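Overhead arm, cell 2, Traklow sim build. Checked by Jocelyn Maglaya, February 2026

- [x] **E-stop in the sim halts the arm.** Yes. It also halts the clock, so the log claims a stopping time of zero. Flattering.
- [x] **Joint limits match the Sternport sheet.** They do now. In January the elbow had its own ideas.
- [ ] **Grip holds through a pause.** FAIL. 2 drops in 36 runs, both on resume. The fingers reopen before the controller remembers it had a job.
- [ ] **Drop alarm sounds.** FAIL. Ambrosio's patch logs a drop as "placed."
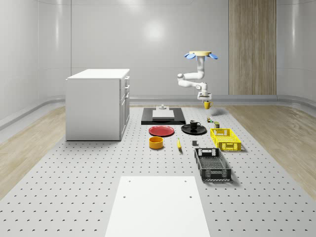 - [ ] **Speed cap after a fault.** Set to 25 percent, ignored once. Retest before anyone in Wastville loads this on the real arm.
- [x] **Fault log readable.** All 2,000 lines of it, if you have the afternoon.

Sign-off: withheld.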